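Virkura Signs On With Nordin Handball Club as Open Court Evenings Return to Conodholm

Phone maker Virkura has agreed to become the main partner of the Nordin handball club for the next two seasons, and the first thing supporters are likely to notice, long before they see a new logo on a shirt, is that the Open Court evenings are coming back to Conodholm in May.

Anyone who has followed Nordin for a while will remember those evenings fondly. They used to fill the old practice hall behind the bus station with teenagers, parents and a fair number of grown men and women who had not held a handball since high school, and they stopped when the previous sponsorship ran out and there was no longer money to rent the extra hours. The club has been asked about them at nearly every supporters' meeting since, and it was a happy crowd that heard the news at the end of last week's home game.

Under the agreement, Virkura will cover the cost of the hall, the coaches' time and the equipment for the whole series. Entry will be free, and there is no need to be a club member, to own a Virkura phone or to have any experience at all. Players will be sorted loosely by age and size when they arrive, given a quick warm-up by one of the Nordin youth coaches, and then split into teams for short games across the width of the court (the full-length court is saved for the last half hour, when everybody is usually a little too tired to get the most out of it, but it's a tradition and the club would like to keep it).

The series will run to 10 evenings in all. The opening night is to be held at Leltach College, which has a roomier gym than the practice hall and, just as important to the parents who will be doing the driving, a great deal more parking. After that the evenings will move between the college and the club's own building, depending on when the floor is free. Doors open at 6 p.m., with the first games starting half an hour later, and the plan is to have everyone on the way home by 9.

Players from the Nordin first teams, women's and men's, will take turns coming along. The club is careful to point out that it cannot promise any particular player on any particular night, as the May calendar is crowded and legs are heavy at that time of year, but it expects to have a few familiar faces at each one. There will be time for autographs and pictures at the end, and goalkeepers who would like a few words of advice from somebody who does the job for a living are encouraged to speak up, since the goalkeepers at these things are so often the shy ones.

For Virkura, which sells most of its phones to students and people in their first jobs, the partnership is its first with a handball team. The company has put its name to music nights and gaming tournaments before, and it said in a statement that it had been looking for a sport "where you can still stand close enough to hear the players talk to each other." It added that it had been won over after a visit to a Nordin home game, at which its guests were seated beside the drum section and, by all accounts, left rather hoarse.

The company will have a table at every Open Court evening, where visitors can try its newest phone and enter a drawing for tickets to Nordin's home games in the fall. It will also set up a throwing-speed contest, with the fastest throw of each night shown on a big screen by the door. The club's own best guess at a target for the adult visitors is some 79 kilometers an hour, a speed that its coaches describe as very respectable for somebody who has come straight from the office, and one that first-team players will be politely asked not to beat by too much.

There is a more serious side to it as well. Nordin has been open about the fact that its youth sections got smaller over the past few years, particularly among girls in their early teens, and the club hopes that a good number of those who come to play for fun in May will want to carry on after the summer. Children who attend can join the regular practices free of charge until the fall break, and the club will lend out shoes to those who would like to try the sport before their parents have to buy a pair. Coaches will be keeping an eye out for talent too, naturally, though they would rather not make a big thing of it, and there will be no tryouts or lists pinned to the wall.

Students at Leltach College are being offered a part in the series beyond playing. The college's sports and media courses will each take on some of the work, with students refereeing the younger games, running the clock, and putting together short films from the evenings for the club's website. Virkura is lending them phones to shoot with. Those who do well will be invited to help out on game days next season, when Nordin would very much like to have more film of its own than it manages now with one borrowed tripod and a good deal of goodwill.

Neither side has said how much the sponsorship is worth. Nordin would say only that it is the largest the club has signed since it moved up to its present division, and that part of the money has been set aside for the floor of the practice hall, where the boards nearest the far goal have been a sore point with visiting teams for as long as most people can remember. Work on those will have to wait until the summer.

The new shirts, with the Virkura name across the chest, will be shown to the public on the opening night. The club has promised that the colors will stay as they are, having learned its lesson from the season it tried something different, and that last season's shirts will be sold at a reduced price by the door for as long as they last. Season ticket holders will get first pick of the new ones and should watch their mail for a letter explaining how to order.

Visitors are asked to bring indoor shoes with clean soles, a water bottle and, for children under 12, a grown-up who can stay in the building. Players can sign up on the Nordin website or simply turn up at the door, although the club recommends signing up ahead for the opening night, when it expects a full gym. Coffee and waffles will be on sale in the hallway, with the proceeds going toward travel for the youth teams. 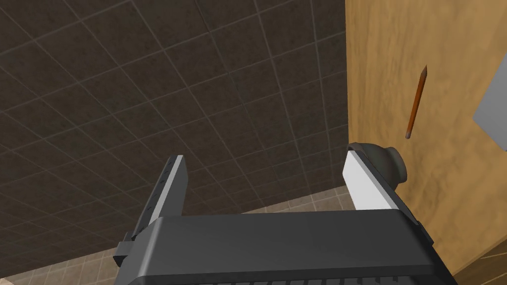

Anyone who would like to come along without playing is just as welcome, and there will be seats along one side of the court for both the Leltach and the practice hall evenings. The full list of dates will be posted on the club's website before the end of the month.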